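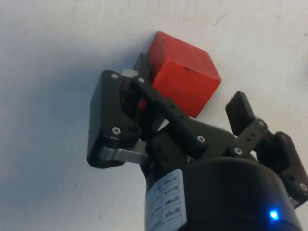
Istmont toy library gets its doors open again

May 3, 2021

I walked past the old Fokine shoe store on McPhee Street last week and there was a light on in the back, so of course I stuck my nose against the glass. Good news, parents of Istmont (and grandparents, and anyone who has ever stepped on a plastic giraffe at two in the morning): the toy library is moving in, and you can start borrowing again this month!

If you're new in town, it works just like a book library. You pay a yearly fee, you come in with your kid, you pick out some toys, and you bring them back before the due date with all the pieces you can find under the couch. It ran out of the basement of the Beltura Building for years, down those steep stairs that were murder with a stroller, and then it closed last spring along with pretty much everything else. I had a marble run at home when that happened. It stayed with us the whole time and I'm a little sorry to give it back.

Ruwan Patwary has run the library since before my oldest was born, and he let me come in and get in his way for an hour while he unpacked. He told me the basement lease ran out over the winter and he didn't want to renew it. "I carried a play kitchen up those stairs by myself once," he said. "I'm not doing that again." The new place is all on one level and has a wide front door – a double stroller goes straight through, he tried it with his sister's.

The membership fee is going up a bit, to $50 a year from $42, and that's per household no matter how many kids you've got. You can have three toys out at a time. Loans used to be two weeks and now they're three, which I think is a big improvement, as two weeks was exactly how long it took mine to notice a toy existed. If you were a paid-up member when the library closed, you don't owe anything right now. Your old membership picks up where it stopped, so if you had four months left, you still have four months left. Bring your old card if you can find it. Ruwan has the list either way.

The big change is how you visit. For now it's by appointment, one family at a time, in half-hour slots. You can call or put your name on the sheet taped inside the front door (he takes it out to the step when he's there). Masks for everybody over two. I know, I know, half an hour is not long with a four-year-old who needs to touch every single thing on every shelf, but he's asking people to look through the catalog first and come in with an idea. The catalog is a binder at the moment. There's supposed to be an online version by June, and I'll let you know when I see it.

I asked about cleaning, because I figured it's what most of you would ask. Everything that comes back gets washed or wiped down and then sits on a separate shelf for three days before it goes out again. Soft toys and dress-up clothes are off the list for the time being – too much laundry. So no dragon costume, and I'm sorry to be the one telling some of you that. Puzzles are staying in, but he'd like you to check the pieces at home before you start, and write down on the slip if one is missing. You won't be charged for it. He just wants to know which family to stop blaming.
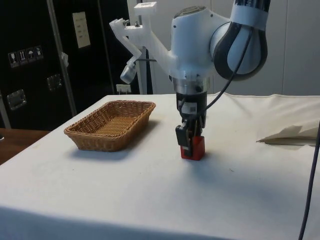
A red block and a wicker basket on a white-covered table.

Blocks are the thing people borrow most, by the way, and I would not have guessed that. I'd have said the ride-on cars. Ruwan went back through the old loan slips and found one set of plain building blocks that had gone out 76 times. The ride-on fire truck, which my kids would have sold me for, wasn't even close. He thinks it's partly that blocks fit in a tote bag and a fire truck doesn't, and partly that kids of really different ages can use the same box of them without a fight. (He hasn't met my kids.) He also says the blocks come back in the best shape of anything he lends, a few dings and some crayon aside, and he's stopped retiring them for looks.

He could use a few things, if you're having a spring clearout. Board games for the eight-and-up crowd are top of the list, complete ones please, since the older kids have mostly run through what he's got. Wooden train track is always welcome in any amount. So are sturdy puzzles with big pieces. He does not want battery toys with the sound stuck on, and he does not want anything with magnets small enough to swallow. Please don't leave bags on the step either, it rained on two of them already. Call first and he'll set a time to take them in.

Parking is a pain on that block, as anybody who bought school shoes at Fokine will remember. There's a short-stay space out front, but the bakery people use it all morning. I'd go around the corner behind the Beltura Building and walk over. It's a few minutes, and flat the whole way, and there's a bench halfway if somebody's legs give out.

The sign over the door still says shoes. Ruwan has a new one ordered, but the sign maker is backed up and it may be June before it's up, so look for the yellow paper in the window instead. He's keeping the foot-measuring thing the store left behind, too. It's screwed to the floor and kids keep standing on it, so he says they can go on doing that.

Slots for the first two weeks are filling up pretty fast. When I left, there was still a good bit of room in the afternoons and hardly anything before lunch. I put us down for an early one near the end of the month. I'm bringing back the marble run, minus one marble, and my youngest has already told me we're getting the blocks.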